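31st May

Budget day, more or less. Sat down after breakfast with the equipment sheet and did not get up until the coffee was gone. The line for grippers has been open since April and I want it closed before the new quarter's money is released, or it will be rolled into the general tooling line and I will have to argue for it again.

Position as of this morning. Zimia quotes 1,989 per hand-held unit, fingers and mount included, camera excluded. Weltside quotes 1,571, but that price leaves out the spare finger set, and the spare set is another 500. Taken with spares the Weltside unit comes out higher, at 2,071. Zimia's spares are not priced yet. I wrote to them for a figure and got back a brochure. Wrote again, shorter.

Olesia Vakulenko called before lunch. She wants two units for the Vorkport bench and would take either make as long as both are the same. Her argument is calibration: with a mixed pair she has to keep two sets of offsets and two fixtures, and the second fixture costs shop time that is not in anyone's budget. I agree with her and have put "matched pair" in the requirements column. She also asked for the pads to be listed as consumables. Fine with me. Consumables go through on my signature, capital items go to Lockyer and sit there.

Went through the wear assumptions again. The sheet had one pad change per year, a number I made up in April to fill the cell. No data behind it. Changed it to two and marked the cell yellow. If the pads turn out to last longer, the difference goes to cables, where we always run short.

Lockyer's form now has a field for "expected service life" that rejects anything written as a range. Entered the warranty period instead. Also a field for disposal cost, left blank, form accepted it.

Spent the afternoon at the table on fit and clearance, to settle whether we need the wide finger option. It adds lead time on both quotes and Weltside will not retrofit it later. Most of our parts list is small trays and small rounded items. Standard opening should cover that, but I would like Olesia to go over the longest items on her own list before I strike the option. Made a note to ask for the mounting hole pattern as well, in case we print our own pads. Neither quote includes a drawing.
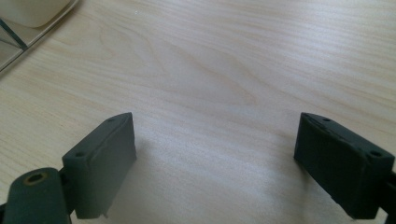 Fingers apart over the bench top, tray at upper left.

One thing for the requirements: surface finish of the bench. The wood has a slight gloss and throws light back toward the camera, with the gripper's own shadow lying between the fingers. A matte mat would be cheap and I would sooner buy it with the units than raise a separate order. Added a line, quantity two, price to be confirmed.

Shipping is still open. Weltside ships to Vorkport direct, Zimia only to our main address, so with Zimia there is a second leg to pay for. Asked the front office for the internal rate. They said to use last year's, then could not find last year's.

Leaning toward Zimia if the spares come in under Weltside's, otherwise Weltside and live with the missing wide option. Will not decide on a brochure. The sheet is saved as draft four, and draft three is deleted so that I stop opening it by mistake.

Tomorrow: chase the spares price, send Olesia the clearance notes, ask both firms for hole pattern drawings, look up mats.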